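Lamell project: progress report for March
Work package 2, learning two-handed handovers from short demonstrations

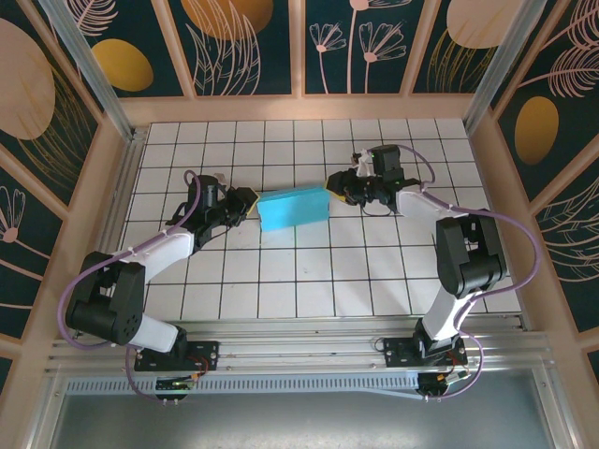 What did we want to find out this period? Whether a policy trained on one kind of handover could learn a new one from a handful of extra demonstrations, without starting again from nothing.

We are very pleased with how this has gone! The training set now stands at 1462 demonstrations, all recorded on the two-arm bench with the tiled floor, and the sponge task is the one we have leaned on most. It is soft, it forgives a clumsy grip, and it still shows up bad timing between the left and right arms straight away.

The main result concerns the Seol method, where each arm predicts the other's next move as well as its own. With 57 new demonstrations it reached the same success rate on a new handover that our older Uso baseline needed almost the whole set to reach. We ran the comparison with 5 different random seeds and the gap held in every one — a lovely thing to see after a slow winter.

Some things are still rough. Both methods struggle when the object starts at a steep angle, and the Seol policy sometimes waits too long before closing the second gripper. We think the waiting comes from pauses in the early recordings, so those are being trimmed now.

Spending is in line with the plan agreed with Zollis. Next we would like to try eight new objects, starting with stiffer ones, and to share the trimmed recordings with the other project partners before the next report.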